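Flandley Home Storage Support
Ticket: Evell clear bins, replacement request
Status: Open
Opened: 2019-10-12
Customer: Trinidad Paredes
Agent: Anselmo Miranda

Customer wrote:
I bought five of the Evell clear bins with the dipped rim for the craft room. The short clear tab near the bottom of the bin will not stay put on one of them. I push it down until it clicks, and by the next morning it is loose again. The other four are fine. I have tried it with the bin empty and with yarn in it, same result both times.

Agent reply:
Thanks for writing. Please take the tab out, wipe the slot with a damp cloth and let it dry before you put it back. Also check that the bin is sitting flat. Two of them side by side on a table will show you if one rocks.
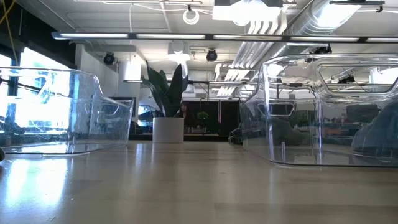
Customer wrote:
Did that. It doesn't rock. The tab held for nearly six days and then came loose again. I swapped in a tab from one of the good bins and that one came loose too, so I think the slot is the trouble. Do I need to send the whole bin back?

Agent reply:
No need to return it. A slot that won't hold a known good tab is covered. I have ordered one replacement bin from the Figueroa warehouse. The size you have is out of stock until November, so it will ship then. Keep using the old one in the meantime if you like.

Internal note: no charge, one unit, same size. Leave open until delivery is confirmed. AM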